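Cukska Varia 188 Tournament Tackle Bag

Soft-sided bag for boat and bank anglers, with 4 tackle trays 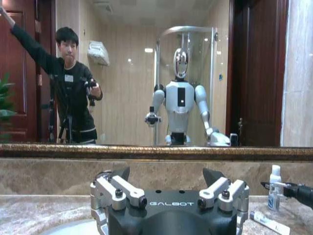 Bathroom mirror and beige backsplash.

The Varia 188 is the middle size in the Cukska bag line. It fits under the console of most bass boats and in the rod locker of many of them. The main compartment takes four standard trays standing on edge, with the labels facing up, so you can pull one without moving the others. Four trays come with the bag.

The shell is coated polyester with a molded base. The base stands up to a wet deck and does not mark carpet. Zippers are oversized, with cord pulls you can grab in gloves. The lid opens away from you and stays open on its own when the bag is sitting flat.

Pockets

The front pocket holds soft plastics in their original bags, standing up. The left end pocket is lined and is meant for terminal tackle: weights, hooks, swivels, snaps. The right end pocket is mesh, for leader spools and line. There is a flat sleeve on the back for a license, a tournament rule sheet or a folded lake map. It closes with a flap and is splash resistant. It is not waterproof, so keep your phone somewhere else.

A plier holster is sewn to the left side. It fits pliers up to 8 inches long. Longer pliers will stick out of the top and can catch on the shoulder strap.

Specifications

Model: Varia 188
Length: 21 inches
Trays included: 4
Tray dividers: removable
End pockets: 2
Carry: padded shoulder strap and top handles
Color: charcoal with gray trim
Warranty: 2 years on zippers and stitching

What fits

We have checked the bag with the Cukska shallow and deep trays and with the Flosska bait binder. Two deep trays take up the same room as three shallow ones. The bait binder goes in the front pocket only if you take out the divider. The Solanki spinnerbait box is too tall for the lid to close over it.

The older Varia rain cover fits this model. It is sold separately.

Care

Empty the bag and wipe it out with mild soap and water. Leave the lid open until the inside is dry, and do the same with the trays before they go back in. Hooks put away wet will rust in a closed tray overnight. Rinse the zippers with fresh water after a day on salt or brackish water. Do not machine wash, and do not use bleach or solvent cleaners on the coating.

Soft plastics can react with some tray materials and with each other. Keep them in the bags they came in.

From customers

"Carried it all season as a co-angler. Four trays is enough for me, and the guy up front doesn't complain about the space it takes." Meenakshi Gautam

"Good bag. I'd like a second plier holster on the other side since I'm left-handed. Strap pad slides around some until it breaks in." Delia Preda

Shipping and returns

In-stock orders placed before 2 p.m. ship the same day. Unused bags can be returned within 21 days with the tags on. Trays that have held tackle cannot be returned. Replacement trays, dividers and shoulder straps are listed under Parts. The next batch in olive is due in July.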